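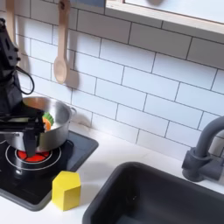 I finished the second season of Vuretti on Monday, and my notes are mostly about structure. The network kept the episode count at 14, which is two more than the story needs. Episodes 6 and 7 cover the same night at the Barros house from two points of view, and the second pass adds one fact: the back door was unlocked.

The pilot set the pace at three plot lines per hour. Season two runs four or five, so scenes are shorter and the cuts come earlier. In the finale this works. In the middle stretch it means the Triter trial disappears for two full episodes and comes back with a verdict already in.
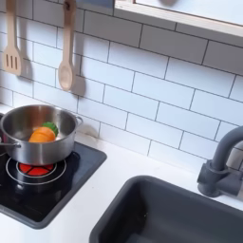
Spatula and spoon on the tile wall.

Sound is better this year. Dialogue sits higher in the mix and I left the subtitles off after the first episode. The color grade is still too dark for a room with any daylight in it - I had to raise the gamma on my set by 2 to follow the tunnel chase.

On the ending: the number on the locker, 1,095, is three years in days. Season one opened with the ferry captain saying he would be gone three years, so I take it as a date for his return. The other theory going around is that it's a Wetora case number. I checked the case files shown in episode 3 and they all start with a letter, so I don't think that holds up.

No word yet on a third season.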